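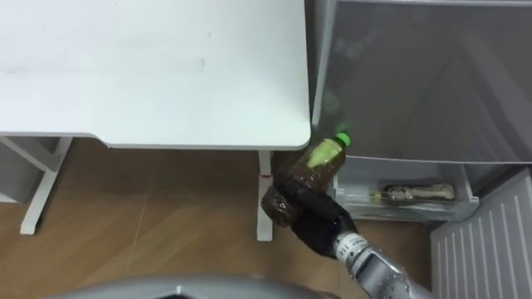 Last changed: May, 16:40

To: service-robots list
Subject: Re: Kedico hand on the Kerinano, worth the price?

Earlier in this thread it was written:

> We think about ordering the Kedico hand for our Kerinano. The seller,
> Bultero, says it is good for bottles and other round things. Does it
> hold a full bottle by the body? And does the glove wear out quickly?
> Our old gripper could take bottles only by the cap.

Hello all,

we have had this hand on trial from Bultero since the winter, so I can answer a part of it.

Yes, it holds by the body. With the tea bottle at the fridge, the fingers close around it below the green cap, and the bottle can be at an angle while the arm is beside the drawer. For us this was the main reason to ask for the trial. A bottle lying on its side in the drawer is a harder case. The fingers need free space on both sides, and if the bottle is near the wall of the drawer, our success is not good. Please test this before you pay.

About the glove: we logged 3446 grasps and changed it 2 times. The first one opened at the seam of the thumb after 900 grasps, and Bultero sent a new one without discussion. The black material is difficult to clean if something sticky comes on it.

The software is the weak side. The driver from Kedico did not start with our version and we lost many hours. The patch from Rimkutė repaired it, but you must apply it again after each update. The manual does not mention this on any of its 127 pages.

I would buy the hand, but not the yearly service plan. Has somebody on the list tried it with glass bottles? We did not dare yet.

Best regards from the Rimkutė test kitchen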